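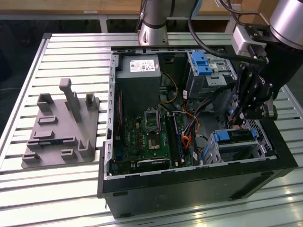

4. What happens to a bill when it goes fast

4.1 Counting the amendments

I'll start with the part of the project that took me longest and that I'd least like to do again. The Hunia assembly publishes every amendment tabled to every bill, but it publishes them as scanned sheets, in the order the clerks received them, with the bill number written in the corner (sometimes by hand, sometimes not at all). I went through 3402 of these. They belong to 125 bills, and each bill went either through the ordinary three readings or through what the standing orders call the shortened procedure, where the second reading and the final vote can fall on the same evening.

My first guess was that the shortened bills would attract hardly any amendments, simply for want of time. I was wrong about that! Members tabled plenty, often in bundles, and often late at night. What changed was how much got debated. In ordinary sittings most amendments had at least one speaker. Under the shortened procedure the chair tended to group them by article and put the whole group to a single vote, so a change to a comma and a change to the definition of abuse of office could stand or fall together.

I coded each amendment as technical or substantive. Ermelinda Morais coded the same sheets separately, without seeing my answers, and then we sat down over a great deal of coffee and argued about the ones where we differed. Most of our rows were over penalties. I wanted to call any change in a fine substantive; she thought a rise in line with prices was housekeeping, and in the end I came round to her view.
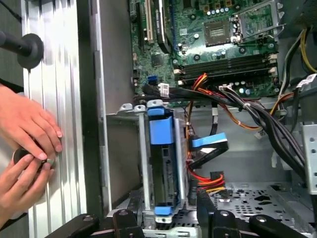
Grouping gives the majority whip a lot of say over the pace of an evening, and I think earlier work has made this look cruder than it is. The usual story is all push: the government wants its law, so it shoves. The members I spoke to described something with far more holding in it. Think of the two hands in Figure 2, one spread flat on the ribbed metal and the other curled round the black knob-like piece. A whip needs both jobs done at once, a steady palm on the back benches and a grip on the one clause that matters. In the Simões bill on party funding, the whip let the opposition win a whole run of technical votes before the group containing Article 2 was called, and by then the mood in the chamber was almost friendly.

4.2 Who was in the room

Attendance is harder. The assembly records who votes and who signs in at the door, and the two lists don't always agree. I used the voting list throughout, as did the Bevmont study I've borrowed from, so that our tables can be read side by side. A member who signed in and then sat in the bar all evening is absent in my data, however cross that may make them. 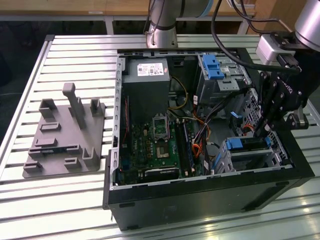
4.3 Comparing Hunia with Stidutia

Stidutia has nearly the same standing orders, copied across almost word for word, apart from one rule: 80 members can sign a request to send a shortened bill back to the ordinary track. I had hoped to find lots of these requests. There were two, and both were withdrawn before the vote. Members there told me the threat was the useful bit, and that sponsors would quietly drop a clause once the signature sheet started going round. I can't test that with the sheets I have, as a withdrawn clause leaves no amendment behind it, so I come back to it with the interview material in Section 5.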